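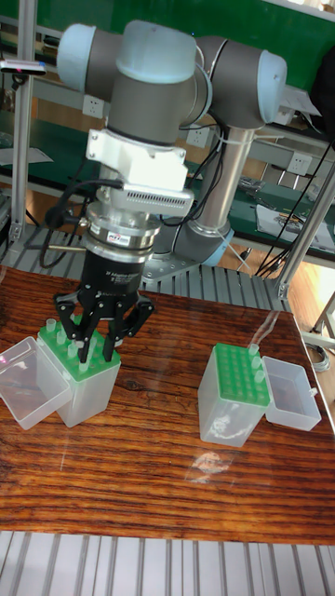
Week three of being the person who orders the pipette tips, a job I got by being out of the room when it was handed out. My predecessor left me a spreadsheet with 31 tabs and one working link. What I have learned is that tips come in boxes, boxes come with green racks, and each box has a clear lid that opens flat and then wants its own parking spot. Two boxes on a table is really two boxes plus two lids, so kiss your elbow room goodbye.

Also, half the building calls them tips, the other half calls them "the plastics," and the order form calls them CONSUMABLE MISC.

I asked Sumaiya Miah how many we go through. She said "a lot" and went back to her sandwich. I wrote down 3000 a month and will be defending that number until I retire.

Séverine Roussel says 700, but she has a private drawer, so her data is compromised.

The supplier question: we used to buy from Muvano. Then in July someone switched us to Zeklow to save money. The Zeklow boxes showed up with lids from some other box, apparently a taller one. We are back with Muvano.

I still have the Zeklow lids. They hold paper clips very nicely.

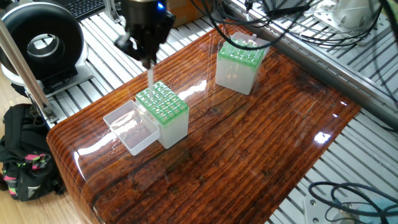 My one contribution to lab culture so far is the lid rule. Lid goes on the left, touching the box it came from, so it doesn't wander off and get adopted. The front box has it right: green rack on top, what looks like its lid lying open side up against the base. Yes, I'm aware that open side up means it collects whatever is floating by — one fight at a time.

Rule two was going to be "finish one box before you start the next." It lasted until lunch.

Someone asked who picked the shiny wood top. Before my time. It shows every fingerprint and throws the ceiling lights right back in your face, and I've grown fond of it anyway. Please stop setting mugs on it. I know which mugs.

Next order goes in tomorrow. If you want the long tips, tell me today, in writing, with a part number. "The ones like last time" is not a part number, Séverine.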